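Inicio | Entradas | Archivo | Enlaces | Contacto

Transbordos en Rukville: lo que el horario no recoge

Desde noviembre hago a diario el trayecto entre Cirkavov y el centro de Rukville sin coche. El recorrido tiene dos tramos: tren de cercanías hasta la estación de Custero y autobús 6 hasta la plaza Hsieh. Sobre el papel, el transbordo en Custero dispone de un margen de tres minutos. En la práctica, ese margen depende de variables que el planificador de rutas no considera.

La primera es el andén de llegada. Si el tren entra por la vía 2, la salida queda a nivel de calle y la parada del autobús está enfrente. Si entra por la vía 3, hay que bajar al paso inferior, recorrerlo entero y subir por el extremo norte. He medido las dos opciones a paso normal: la primera consume menos de un minuto; la segunda, casi todo el margen. La vía se anuncia en el panel del vestíbulo, que el viajero que ya va en el tren no puede consultar.

La segunda variable es la validación. El billete combinado exige validar de nuevo al subir al autobús, y el 6 solo admite subida por la puerta delantera. Con cola en la parada, el conductor sale con retraso y lo recupera suprimiendo la espera en la cabecera siguiente. El efecto se traslada al viaje de vuelta.

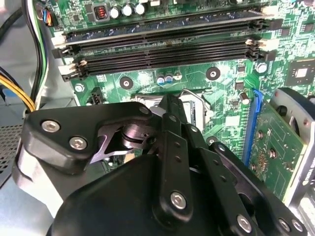 Última modificación de esta página: 9 de enero

Durante un tiempo probé la alternativa de la línea 259, que enlaza Cirkavov con Hsieh sin transbordo. La duración teórica es mayor, pero la dispersión es mucho menor, salvo en la hora de entrada de los colegios, cuando el tramo de la avenida queda saturado y el autobús comparte carril con el tráfico general. El carril reservado termina dos paradas antes de donde haría falta.

Mi criterio actual es el siguiente: por la mañana, tren y 6; por la tarde, 259. Para la vuelta no tengo hora fija y me compensa ir sentado. Quien tenga que fichar debería tomar el tren anterior y dar por perdido el enlace nominal.

Queda pendiente comprobar si el abono mensual cubre la 259 más allá del límite de zona. La tabla de tarifas expuesta en Custero y la que llevan los autobuses no coinciden en ese punto. He enviado una consulta por el formulario y todavía no tengo respuesta.

Contacto | © Todos los derechos reservados | Volver arriba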